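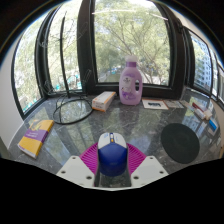 Page last changed: March 21, 2020

Speaker notes — "Your First Long Ride," club night talk

Wait for people to sit down. Get the slides up. Say hi, thank the Chauvin shop for the room and the coffee.

OK so I want to start with the ride I didn't finish. It was the Onemell Loop, in October, my first real try at 100 miles. I'd done plenty of 40s and I figured it was the same thing with more sandwiches. I got as far as the second rest stop and sat down on a curb, and that was my day. Somebody gave me a ride back in a pickup with my bike rattling around behind us, and I had a lot of time to think about what I'd eaten (one banana, half a bar).

(Pause here, people usually want to tell their own version. Let two or three of them.)

Slide 2. Pacing. I went out with the fast group because they looked friendly, and they were! They were also gone by mile 20 and I'd burned everything I had trying to hang on. So here's my rule now. If I can't talk in full sentences during the first hour, I'm going too hard. I sing a little, under my breath. Nobody has complained yet.

Slide 3. Food. Start eating before you're hungry. I set a beep on my bike computer and I take a few bites every time it goes off, even if I don't feel like it. Real food works fine for me — boiled potatoes with salt, peanut butter sandwiches cut small, those little fig cookies. Try it all on short rides first. Please don't try a new gel for the first time at mile 60. I have done this and I won't go into it.

Slide 4. Hills. This is the Perura Road climb, and most of you know it. It goes up nearly 800 feet and the steep part comes right after the bridge, when you think you've finished. Shift early, before you need to. Stay seated as long as you can. Walking is allowed! I walked a piece of it the second year and still made the lunch stop before they ran out of soup.

(If somebody asks about gearing, send them to the shop counter afterward. Don't get into it, we'll be here all night.)

Slide 5. What I carry. Two tubes, a patch kit, tire levers, a small pump, a multi-tool, ten dollars in cash, a thin rain jacket. I also bring a spare pair of socks, and people laugh at that until it rains. Pass the saddle bag around so they can see how it all packs in. Get it back at the end this time.

Slide 6. Training. Add 10 miles to your long ride every week or so, and take an easy week when your legs tell you to. I wrote my miles on the kitchen calendar, and my total from New Year's to the day of the ride was 765, which sounds like a lot until you spread it out. Some of those were just rides to the library and back. They count.

Slide 7. Riding with other people. Hold your line, call out the potholes, don't grab a handful of brake when there's a wheel behind you. If you're new, come out on the Jesuvum Flats route first. It's pretty and there are bathrooms at both ends.

Last slide is the map. Leave it up during questions. The one I always get is about sore hands, so: move them around, loosen your grip, check that your saddle isn't tipping you forward. Then new bar tape.

Sign-up sheet is by the door, pens are in the mug. Remind them to put a phone number down.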